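About Gwynne

We clean and mend soft toys. Plenty of places promise to make an old bear "good as new," and we don't believe them. Worn plush stays worn. What we can do is wash it gently, close a seam and leave the tag where it was.
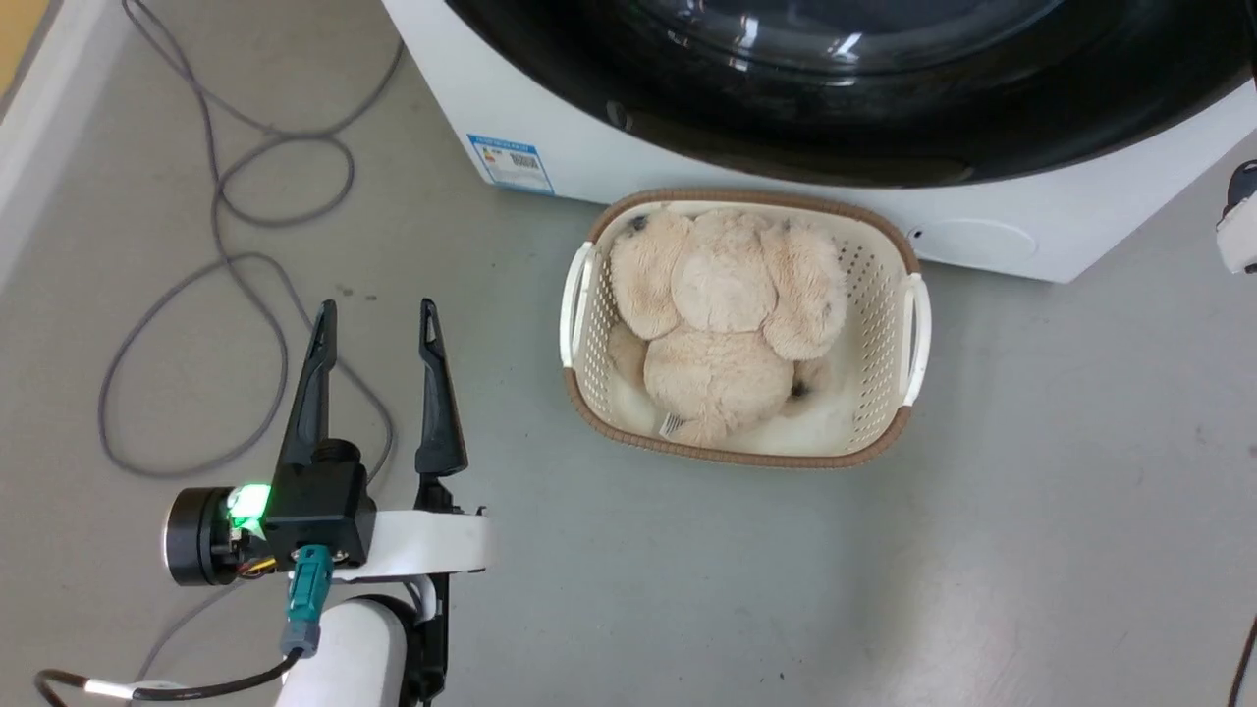 Delyth Morris wrote to us in February that she had expected more fluff for her money, but the ears were still on and that would do. We'll take that.

Gwynne has 326 toys on its books. We turn down jobs we think are a waste of your money, and glitter dyes, whatever the label claims.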